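Fermenting without airlock lids – is the Fitositz kit worth it?

Home > Kitchen > Preserving and Pickling

Starting again with sauerkraut this October. Clear glass, wide mouth, no special lid.

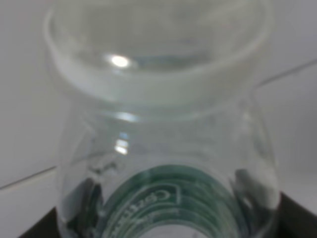 Replies (6)

clonton_kate wrote:
The Fitositz kit is $15 a lid at our hardware store and everyone in the Clonton swap group swears by it. I'm not convinced. My gran used a plate and a clean rock. What am I paying for?

TekleYimer wrote:
You're paying for a one-way valve. Gas goes out, air stays out, less mould. I've used mine for two seasons and haven't thrown out a batch. Before that I lost one nearly every time.

brinebore wrote:
Two seasons of one bloke's cabbage isn't proof of much. Did you change the salt as well? Most people buy the gadget the same week they finally buy kitchen scales, then the gadget gets the credit.

TekleYimer wrote:
Fair cop, I did start weighing the salt. Still reckon the valve helps in a warm kitchen.

Hanane Younis wrote:
Keep the cabbage under the brine and you don't need any of it. I use a small bag filled with salt water as a weight. And please don't screw an ordinary lid down hard and forget about it. I had one go off in the cupboard at 6 in the morning and the smell was in the towels for weeks.

nukach_fan wrote:
Has anyone tried the Nukach starter powder? The label says it cuts the time in half and improves the flavour.

brinebore wrote:
Improves it compared with what? Cabbage has the right bugs on it already. That page has 2,696 reviews and the ones I read all sound like the same person on a good day.

Hanane Younis wrote:
I tried it once. It was sour sooner, but a bit flat – I wouldn't buy it again.

clonton_kate wrote:
So it's scales and a bag of brine. I'll leave the lid on loose and let it go 13 days before I taste it. Does red cabbage need more salt than green?

TekleYimer wrote:
Same salt. Put a tray under the jar though, red stains everything.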